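I've sat through a lot of public hearings with a notebook on my knee, and the notebook always loses. Somebody's lawyer mumbles, a truck goes past, and there goes the quote I needed. So I put together the Prerkelow court reporter's kit, and it's now on sale through Grurkico.

It's a small audio recorder with a clip-on mic, meant for people who cover hearings, council meetings and protests. It runs for 20 hours on a charge and holds 330 hours of sound. You press one big button and it records. Press it again and it drops a marker, so you can find the good bit later without replaying the whole afternoon. 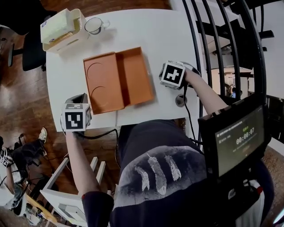
*Open box on the white table.*

Please check the rules before you switch it on! Plenty of courtrooms want permission first, and some won't have recorders in the gallery at all. I ask the registry by email the day before and keep the reply on my phone.

Halina Wróbel took one to a four-day inquest in May and filed every night from the marked files. Her one grumble was the belt clip – too stiff, she reckons – and I've loosened it on the current batch. Darius Ursu uses his for street interviews and wants a bigger windshield, so I'm working on that one (slowly).

The colour is grey only for now. Files come off as plain WAV over USB, with no account and no app to sign up for. 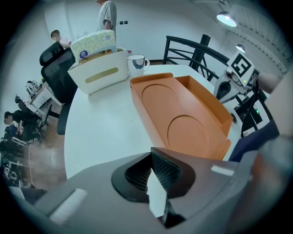

## Ordering

Orders placed through Grurkico go out within 24 hours on weekdays. If you're kitting out a whole newsroom, write to Paavo Honkanen and he'll sort out a bulk price. Spare mics and windshields are sold separately, and the carry pouch is back in stock.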